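Ticket 127: Two-arm sort cell, parts not binned by category
Project: Cakero
Site: Drurnside shop, returns bench
Opened by: Akosua Gyamfi
Assigned to: Thaddeus Szabo
Opened: November 18, 2022
Priority: normal
Status: open, partial workaround

Summary
The cell is supposed to clear mixed returns off the bench into two bins, electrical parts to pink and plumbing parts to cyan. Electrical parts go where they should. Valves and fittings are left on the table or end up in the pink bin. The bench clerk does the same job by hand in less time, which is the reason for the ticket. Irnton wants an answer on whether the cell can take over the evening sort.

Environment
Two arms, one controller, task file sort_returns rev 8. Left and right in this ticket mean the robot's left and right. The right arm serves the pink bin and the left arm serves the cyan bin.

Steps to reproduce
1. Set both bins out empty.
2. Place mixed returns in the middle of the table, not touching.
3. Start sort_returns with handoff enabled.
4. Let it run until it reports done or times out.

Expected: table clear, both bins correct.
Seen: done reported with parts still on the table. Run log shows "no grasp candidate" for the valve and "class low confidence" for the pipe fitting.

Comment, A. Gyamfi
Reference layout is below. Please use the same parts when you test so the logs can be compared. Parts are from the Acheampong returns tote and can be dropped without harm, except the power supply.
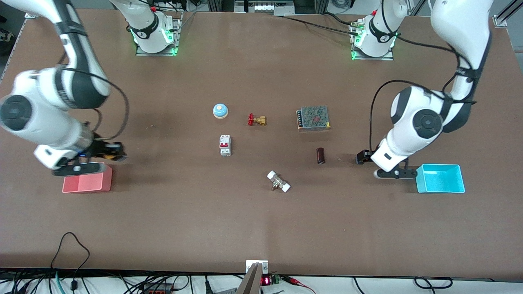 Fig. 1. Reference layout, bins empty, parts in the center of the table.

Comment, T. Szabo
Reproduced. Ran it 17 times with the reference parts. Notes by part:

Circuit breaker: no trouble. Flat sides, good grip, short move for the right arm.

Pushbutton: picked by the cap on early runs and slipped. Moved the grasp point down to the base. No drops after that.

Power supply: reads fine. The perforated top gives noisy depth, so the planner sometimes thinks the part is lower than it is. I raised the approach height and slowed the last bit of travel. It adds time but the part arrives.

Capacitor: gripped without trouble when standing. If it gets knocked over it rolls, and the arm goes back to where it was. No re-look between detection and grasp in rev 8.

Gate valve: this is the main fault. The detector finds the red handwheel and treats it as the whole part. The planner then closes on the rim, the valve swings, and the grasp check fails. After the retry limit the part is dropped from the work list and the task still reports done.

Pipe fitting: the two white end caps are detected as two separate parts. One gets matched to "breaker, white" and that is how the fitting ends up in pink.

Comment, T. Szabo
Changes in rev 9, on the test controller only:
- Valve grasp moved to the brass body.
- Detections joined when the gap between them is brass colored. Crude, but it holds for this fitting.
- Done is no longer reported while any part remains on the work list. Operator gets "parts left" instead.
- Re-look added before each grasp.

Valve now goes to cyan if it starts on its side. Standing on its handwheel it still fails. I have no fix for that one short of a nudge move to tip it over, and I would want a guard on the table edge first.

Comment, A. Gyamfi
Understood. The tote does not come to us sorted or spaced out. Parts are dumped, so they touch and stack. Has rev 9 been tried on a pile?

Comment, T. Szabo
Yes. It handles the top of the pile and then stalls. Separating parts is a different task from sorting them and we have no routine for it. For Irnton: the cell can do the evening sort if a person spreads the parts first and picks up whatever it leaves. It can't do it unattended. Nearly 1,000 labeled grasps are in the training set from September, most of them single parts on a bare table, and that shows.

Workaround
Spread parts by hand. Lay valves on their sides. Check the pink bin for fittings before it goes back to stock.

Next action
Szabo to collect grasps from piled parts and retrain. Gyamfi to time the hand sort with spreading included. Ticket stays open.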